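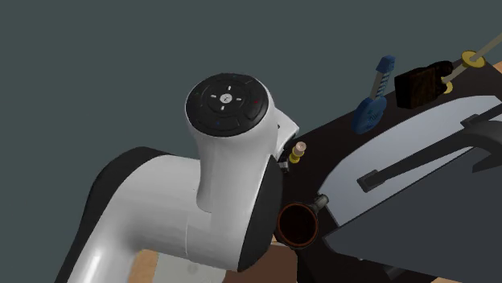 Ticket 2157: Clear-the-table task stalls at the mug in sim
Opened by: Lorna Manalastas
Opened: Monday, August 5, 2024
Product: Zesden task planner, simulator build 309
Status: Open (workaround in place)
Priority: Normal, though I'd love it sooner!

Hi all,

I'm setting up the clear-the-table chore in the simulator before we let anything near a real kitchen, and I've hit a snag I can't get past on my own. The table has the usual clutter on it: the dark mug, the blue guitar, the brown block, the little peg with the yellow ring, plus the big light grey panel with the long black handle. The chore is the one from the Urncombe list, so put the small stuff away, leave the panel alone, go home.

What I get is the arm swinging out over the table, hanging there above the near end, and then nothing. No error for ages (I went and made toast) and then the planner gives up with "no feasible grasp: mug_02". It never tries the guitar or the block after that, it just calls the whole chore failed and parks.

My ten-year-old clears a table badly but she does at least move on to the next thing when she gets stuck, so I'm feeling a bit judgy about this one.

Steps to reproduce:
Load the Trarnau kitchen layout with the timber floor.
Turn on random placement, seed 380.
Run clear_table with default settings.
Wait.

Expected: mug picked up by the rim or the handle, then on to the rest.
What happens: see above, plus toast.

Things I've tried so far

Restarted the simulator. Same.

Cleared the cached grasps and let it work them out from scratch. Same, only slower.

Changed the seed. Now this is where it gets interesting. With most other seeds the mug lands out in the open and the arm grabs it without any fuss. With 380 the mug ends up right in close to the arm, tucked up beside the black joint ring from where I'm looking, with its handle pointing away, and that's the one that stalls every time. So I don't think it's the mug model. I think it's where the mug is.

Turned off collision checking, just to see. It found a grasp straight away and then shoved its own elbow through the table, so, yep, collision checking is doing its job and is back on.

Made the mug smaller. Don't ask me why, it was late in the day. Same.

Update 1

Mahmoudi support wrote back (thanks for being so quick!) and asked me to send the reach log and to check whether the base was mounted where the layout file thinks it is. Good call, it wasn't. The layout was saved back in February, when we had the table further out, and I'd shifted it in without re-exporting. Fixed that and re-ran.

Better! It now comes up with candidate grasps for the mug where before it had none at all. Sadly it throws every one of them out, and the reason given each time is "wrist clearance". Looking down from the overview camera I can believe it. The wrist housing is a chunky thing and it's standing more or less on top of where it needs to be, so to get to a mug that close the arm has to fold itself up like a deck chair.

From that camera I can't see the gripper at all, the wrist covers it, so I've been going off the log and a second view from the side.

Update 2

Asked the obvious question, which is what a person would do. A person would lean back. Or they'd just nudge the mug away from themselves and then pick it up, without ever noticing they'd done it. So I added a push step ahead of the grasp, a gentle one, 100 mm away from the base.

Ran it on the bad seed and it worked on the first go. I did a small dance. Ran it again, and it pushed the mug fine and bumped the yellow-ringed peg on the way past, and the peg went over. Ran it a third time and the peg stayed up. So it's a workaround with a bit of luck in it, and I wouldn't want a full cup of tea involved.

I've also flipped the setting called continue_on_fail, which I didn't know existed (it's under Advanced, then Chore, then Recovery, if anyone else is hunting for it). With that on, a stuck mug no longer sinks the whole job. The arm skips it, puts away the block and the guitar, and comes back for the mug at the end. The guitar it lifts by the body, not the neck, which I'd never have guessed but it looks quite tidy doing it.

Still open

Can the planner work out for itself that something is too close and move it? At the moment I'm hand-writing the push, and that's no good for a real house where I won't know what's been left beside what.

Could "no feasible grasp" say why? If it had said "too close to base" on day one I'd have had my afternoon back.

Could continue_on_fail be on by default for household chores? I can see why you'd want it off on a shop floor, where you'd sooner stop the line, but for clearing up after tea I'd much prefer a table with one mug left on it.

And a question for whoever looks after the Urncombe list. My manager wants to know if we can tick "clears a table". I've told her it clears this table, in the simulator, with a push I wrote myself and a peg that falls over now and then. I've left the box blank for now and put "getting there" in the notes column.

Reach log, layout file and both run logs are attached. I'm in tomorrow morning if anyone wants to jump on a call, and I'm happy to share my screen and run it while you watch.

Cheers,
Lorna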